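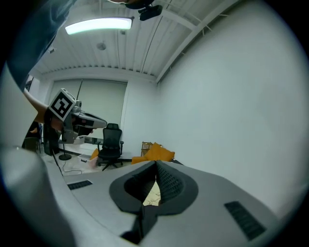 3.2 Room and lighting conditions

Lighting in the test room was kept fixed across all 144 trials. The room has a white ceiling with parallel ribbed panels, plain white walls and a light gray floor (Figure 2). A fluorescent ceiling light was left on throughout, and the roller blind on the far wall stayed fully lowered to limit changes in daylight between morning and afternoon sessions. The blind is pale gray-green and was not replaced for the study.

Before each session, illuminance was measured at three points along the long axis of the room with a Waller handheld meter, held at desk height. Readings were taken 18 minutes after the light was switched on. If two consecutive readings at the same point differed by more than 3 percent, the measurement was repeated. Sessions with unstable readings were moved to the following day.

The large side wall was used as the reference surface for reflected light. Its paint had last been renewed in December, and no shelving or posters were mounted on it during the trials. Reflectance was estimated by the contact method of Paju and Toom, with the sample plate held flat against the wall.

Figure 2. Test room during a session, with ceiling light, side wall and roller blind.

The effect of the blind on the readings at the far end of the room is treated separately in Section 3.3.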